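Window blind

A window blind is a covering for a window made of slats, vanes or a single sheet of fabric, worked by a cord, a wand, a chain or a motor. I've kept this entry to the kinds you're likely to meet in a house or a small office.

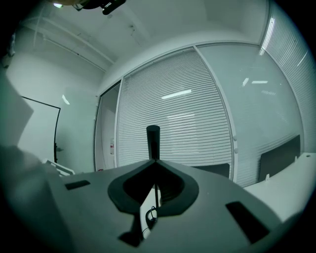 One reader wrote in to say that a blind and a shade are different things and that I should stop mixing them up. Fair enough, and I'll try. In strict American trade talk a blind has slats you can tilt, and a shade is one continuous piece of material that goes up and down. The trouble is that British usage calls nearly all of it a blind, so "roller blind" and "roller shade" are the same product sold on two sides of an ocean. I use "blind" for the lot here unless the difference matters.

Types

Venetian blinds have horizontal slats hung on cords or cloth tapes. The slats can be metal, wood or plastic, and they tilt together when you turn the wand. The small metal ones are often called mini-blinds (my first apartment had them in every room, and every one had a bent slat at nose height, where people peeked out).

Vertical blinds hang from a track along the top and draw to one side like a curtain. They suit wide windows and sliding doors. Each vane hooks into its own carrier, and the plastic tab at the top of the vane is usually the first thing to crack. A bit of clear tape folded over the break will hold for a good long while!

Roller blinds wind onto a tube. Older ones use a spring inside the tube, with a small catch that lets go when you give the blind a short tug. Newer ones mostly run on a loop of bead chain.

Roman blinds fold up into flat pleats as they rise, and cellular blinds have pockets of air between two layers of fabric, which slows down heat loss through the glass.

Measuring

Blinds go either inside the window opening (inside mount) or on the wall or trim around it (outside mount). For an inside mount, measure the width at the top, middle and bottom and go with the smallest number. Old window openings are hardly ever square. I once ordered for a 30-inch window without checking the bottom — it was narrower down there by a finger's width, and the blind scraped the paint every single morning.

For an outside mount, add a little on each side so light doesn't leak around the edges.

Makers and prices

Prices run all over the place. When I redid my back room in August, Garmont wanted $169 for one cellular blind in the size I needed, and Plerov had a plain vinyl mini-blind for $40. I bought the Plerov. The Gestska office building downtown has 3670 blinds on a single motor system, according to the sign in its lobby, and I'd love to know who dusts them. Saithong sells woven bamboo ones, which look lovely and let in more light than I'd want in a bedroom.

Cords and safety

Hanging cords are a strangling danger to small children, and looped ones are especially bad. Cordless blinds are the better pick anywhere kids live or visit. If you have old corded blinds, move cribs and climbable furniture well away from the window, and keep the cords up high on a cleat.

Cleaning

Close the slats, dust them from top to bottom, then tilt them the other way and do it again. An old cotton sock over your hand works as well as any gadget I've tried. Wood slats don't like much water, so use a barely damp cloth and dry them as you go. Fabric blinds can take the soft brush on a vacuum.

See also: Awning, Curtain, Shutter, Window film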